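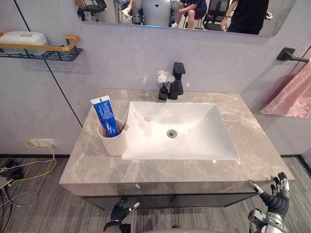 Where does marble come from?
Marble comes from limestone that has been heated and squeezed deep inside the Earth for a very long time.

How it begins
Limestone often starts at the bottom of warm, shallow seas. When small sea creatures die, their shells sink and pile up in layers. Over millions of years the layers are pressed together and harden into rock. Limestone is made mostly of a mineral called calcite.

How it changes
The Earth's crust moves very slowly. Where two parts of it push together, limestone can be carried far below the surface and become very hot. It does not melt. Instead, the calcite grows into new crystals that lock tightly together. A rock changed in this way is called a metamorphic rock.

Why marble has veins
Pure marble is white. Other colours come from materials mixed into the limestone, such as clay, sand or iron. Some veins are old cracks that filled with minerals – these can run in any direction.

From quarry to home
Marble is cut from the ground in large blocks at a quarry. At the Sarnberg quarry, workers use a long wire set with tiny diamonds. The blocks are then sawn into slabs and polished. Marble is used for floors, statues, worktops and the tops of washstands.

Looking after marble
Lemon juice and vinegar are acids, and acids slowly dissolve calcite. A spill can leave a dull mark, so it should be wiped up quickly with a soft cloth.

See it for yourself
The Skarinlow Stone Museum has 700 rocks and minerals on display, and 40 of them may be touched. School visits take place every Tuesday during term. Teachers should write to Ásdís Eyvindsson, Learning Officer, before booking transport.

Words to know
Calcite – the main mineral in limestone and marble.
Quarry – a place where stone is cut from the ground.
Slab – a wide, flat piece of stone.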